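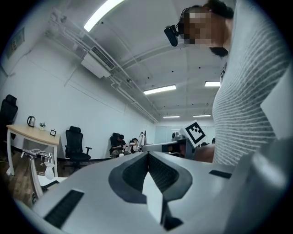 Call for Participants: Study on Reading Habits and Evening Rest in Working Adults

The Frerichs Institute for Adult Learning invites adults living in or near Prasau to take part in a study of how people read at the end of the working day. The study is led by Dr. Heike Rothe, with Paraskevi Kontogiannis as study coordinator. It will look at what participants read in the two hours before going to bed, how long they read, and how well they report sleeping afterward.

Who may apply

Applicants must be 20 years of age or older and must work at least 20 hours per week, whether for an employer or for themselves. They must be able to read a newspaper article in English without help. Reading glasses and contact lenses are no obstacle. Persons who regularly work night shifts, or who are being treated for a sleep disorder, cannot be admitted to this study but may ask to be notified of later ones.

No particular interest in books is required. Applications from people who seldom read for pleasure are especially welcome, as this group was underrepresented in the earlier Pudus survey.

What participation involves

Each participant will attend an opening session at the Institute, keep a reading and sleep diary at home for 30 days, and return for a closing interview. The opening session includes a short reading test and a questionnaire on work, household and daily routine. The diary takes a few minutes each morning and may be kept on paper or online. Participants choose their own reading material throughout and will not be asked to change their usual bedtime. 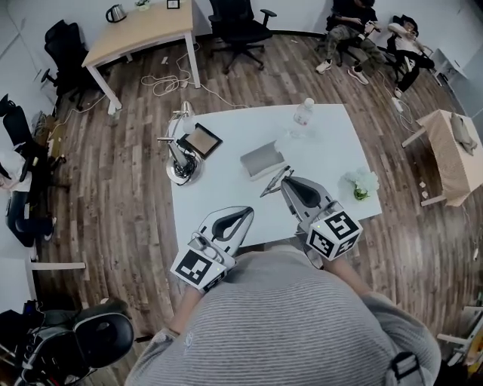

The closing interview is held in person, by appointment, and covers the diary entries and any changes in routine during the diary period. With the participant's consent, an audio recording will be made. Recordings are stored under a number without the participant's name and are deleted once they have been written out.

Payment

Participants who complete both visits and return the diary will receive a single payment by bank transfer. Those who withdraw early will be paid for the parts completed. Travel by bus or train within the district is refunded on presentation of the ticket. The amounts are set out in the information sheet sent to all applicants.

Participation is voluntary and may be ended at any time without giving a reason. Questions about data protection should be addressed to Hartmut Kröger at the Institute.

How to apply

Application forms are available at the front desk of the Institute and may be returned there in person or by mail. Please state your age, your usual working hours and whether you prefer morning or late afternoon appointments. Applications must be received by 21/10/2025. All applicants will be informed of the decision in writing.

Frerichs Institute for Adult Learning, Prasau
Contact for applicants: Paraskevi Kontogiannis, Study Coordinator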